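Gosling build, step 6: recording practice grabs

By now the arm should home cleanly and the wrist camera should show up in Tastance. If it doesn't, go back to step 4.

1. Set out one soft item and one hard item. The Bredgate club starts with soft ones -- they forgive a bad approach.
2. Open a new session and set the rate to 29 frames per second.
3. Drive the arm by hand to the start pose. Wait 2 seconds before moving.
4. Make one grab per recording. Keep each one under 9 seconds.
5. Check the wrist view before saving. Delete any take where the target leaves the picture.

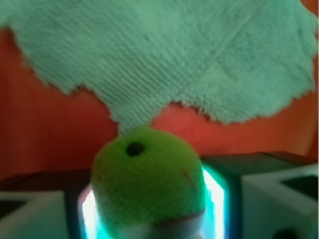
Wrist view with the green knitted ball centered, towel behind it.

Save to the Skadum folder, which holds up to 127 takes. Start a second folder after that.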